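Home News Radio TV Advertising Jobs Contact

Hereck to count podcast listening alongside FM from autumn

Ruaridh MacAulay runs audience measurement at Hereck, which sells listening figures to 131 local radio stations. From autumn its quarterly report will merge broadcast and on-demand audio into a single table.

"The old table counts a person who hears five minutes in a quarter-hour," MacAulay said. "A download counts a file. You can't add those two together."

Under the new method a podcast play is credited only after 300 seconds of continuous listening. The panel goes up from 900 to 2000 adults, each carrying a Jovus meter that logs audio by matching sound samples. Headphone use is taken from the phone app.

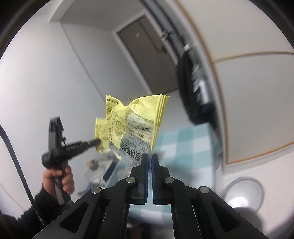
Niall Cowie of Pranlow asked in April whether a panel that size could support weekly figures for the smaller stations, and MacAulay's reply was that it couldn't. "Quarterly, with the margin printed beside each figure. Below a certain share we will print a dash."

Stations will receive both the old and new series for four quarters. Advertisers have asked for longer. MacAulay would not commit to it: "Two sets of numbers means two sets of rates, and the sales teams pick whichever is higher."

Repeats are credited to the original programme.

Comments (3)

Ghanem: Does the five minutes restart if you pause?

mastfitter: Margin of error in print at last. Our share will be a dash.

Ghanem: Found it in the method note, a pause under a minute is ignored.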